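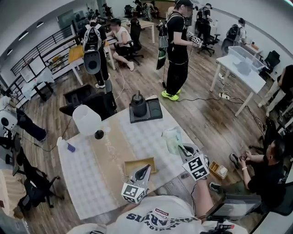
Setting up a tea and kettle corner on a small table

A kettle does not need a kitchen worktop. A plain table near a socket will do, provided the things on it have a fixed place and the top is protected. These tips are for shared rooms, workshops, spare rooms and anywhere else where people want a hot drink without walking down a corridor. Most of them work just as well at home.

Choosing the table

Pick a table that stands firm on all its legs. Press down on each corner in turn, and if it rocks, put a felt pad or a folded piece of card under the short leg before anything goes on top. A white or pale top shows spills early, so they get wiped early. A dark top hides them until they are sticky.

Height matters more than size. If you pour at a table that is too low you end up stooping with a full kettle in your hand. If the only table you have is a low one, pour with the cup well back from the edge and bend your knees.

Keep the table out of the line people take to the door. If it has to stand in the middle of a room, leave enough space on every side for two people to pass.

The mat

Use a mat under everything you handle often. A checkered mat in grey and white is a good choice for a pale table, as crumbs and small drips can be seen on the lighter squares and ordinary wear does not show much on the darker ones.

Check what the mat is made of before you put anything hot on it. A fabric mat will take a warm cup but needs a trivet under a hot pan. A plastic-coated one wipes clean but may mark.

To wash a cotton mat:

Shake it outdoors first.
Rub washing-up liquid into tea stains and leave for 40 minutes.
Wash at 40 degrees with similar colours.
Pull it square while damp and dry it flat.

For a wipe-clean mat, use a cloth wrung out in warm soapy water, then a second cloth with plain water. Lift the mat and dry the table under it as well. Water trapped there leaves a ring on painted tops and will lift the edge of a veneer.

If the mat creeps about, cut two strips of non-slip drawer liner and lay them underneath, one at each short end. Double-sided tape holds better but is a nuisance to get off.

Where the kettle goes

Stand the kettle at the far side of the table, on its base, with the front left clear for cups and hands. Turn the spout away from where people stand. The lead should run off the back and never across the front edge.

A tray under a kettle is worth having. It catches the drips when you fill it and lets you move everything in one go when you wipe down. A black tray under a black kettle looks tidy but shows limescale spots, so dry it at the end of the day.

Do not fill past the maximum line. Boil what you need for the cups in front of you. In the Erkedetti workroom we used to fill ours to the top each time out of habit, and half of it went cold every morning.

Descaling

How often depends on your water. In a hard water area, once a month is sensible. In a soft one, look inside in May and again in the autumn.

Mix 200 ml of white vinegar with the same amount of water, pour it in and bring it just to the boil. Switch off and unplug. Leave until cold. Empty it, rinse three times, then boil a full kettle of clean water and throw that away too. If you can still smell vinegar, boil once more.

Citric acid does the same job with less smell. Follow the amount on the packet. Laimutė Ķēniņš keeps hers in a jam jar with a written label, which I would advise for any white powder kept near sugar.

Never put the base in water. Wipe it with a dry cloth, or a barely damp one with the plug out, and let it dry before using it again.

Containers that let you see in

Translucent or clear containers save opening lids to see what is left. A tall cylinder suits tea bags and sugar sticks. A flat box with a lid suits biscuits, spare cloths and anything that comes in packets.

Wash new plastic containers before use and let them dry with the lids off. If one has picked up a smell, fill it with warm water and a spoonful of bicarbonate of soda and leave overnight. Do not stack lids on damp containers.

Cloudiness on the outside is usually fine scratching from a rough sponge and will not come off. Cloudiness on the inside is often scale and can be cleared with the same vinegar mix you use on the kettle.

Keep larger storage boxes on a second table or a shelf and bring over a few days' supply at a time. The drinks table stays clearer, and the stock is away from the steam.

Small trays

A shallow tray is the most useful thing on a table of this kind. Use one for teaspoons, one for used tea bags if you have no bin close by, and one for odds and ends such as bag clips. Keep them small. A big tray fills up with post and keys.

Trays in different colours help people put things back. Tan for clean spoons and orange for anything waiting to be washed is one way of doing it. Tell people which is which, or write it on a strip of tape along the side.

If a tray has to go on the floor for a while, put it against a wall or close in beside the table, where feet do not go.

Plastic bags

Thin bags are awkward to deal with on a table because they slide and blow about. Flatten each one on the mat with the side of your hand, starting from the closed end so the air comes out at the top. Fold it in three lengthways, then roll it from the bottom. A rolled bag will stand in a cup or a small box without springing open.

Use the clean ones again as bin liners or for wrapping a wet cloth. Bags that have held food go out with the rubbish unless they can be properly rinsed. Keep all bags away from the kettle, as thin plastic sticks to a hot surface and is hard to remove. If it does happen, let the kettle go cold and ease the plastic off with a wooden spatula.

Leads and power strips

Run leads along the wall where you can. Where a lead has to cross a wooden floor, use a rubber cable cover, or at the least lay it flat and straight with no loops. Tape made for floors comes up cleanly, but parcel tape takes the finish with it.

A kettle draws a lot of current. Plug it straight into a wall socket and keep the power strip for lamps, chargers and screens. Check the rating printed on the strip before you add anything to it, and never plug one strip into another.

A white strip on a pale wooden floor is easy to kick. Put it under a table, close to a leg, or screw it to the underside if it has mounting slots.

Railings and leaning boards

Boards, whiteboards and spare table tops often end up leaning against a railing or wall. Lean them with the foot well out and put a strip of rubber or an old bath mat beneath so they cannot slide. Tie the top with a loop of cord if people work near them. Do not lean anything where it could tip on to a table with hot water on it.

A short daily routine

Empty the kettle and leave the lid open.
Take used cups and spoons to the sink.
Lift the containers, wipe the mat, put them back.
Wipe the tray under the kettle and dry it.
Look under the table for dropped bag clips and lids.

Joana Bastos does this in some 40 seconds at the end of her shift, but she has had practice. Allow five minutes to begin with.

Once a week, take everything off and wash the table top, including the underside of the front edge where hands go. Replace the cloth at the same time.

Questions from readers

Yufang Mao asks how to get tea out of a white painted table. Try bicarbonate of soda mixed to a paste with water, left on for ten minutes and wiped off gently. Do not use a scouring pad on paint. An old stain may need two or three goes.

Qiuyue Xue wants to know whether a striped tea towel can go in with whites. A blue-and-white one is usually safe after its first few washes. Wash it on its own to start with, or rub a damp white cloth on the blue and see whether any colour comes off.

Next time: drying racks for small sinks, and how to mend a split lid.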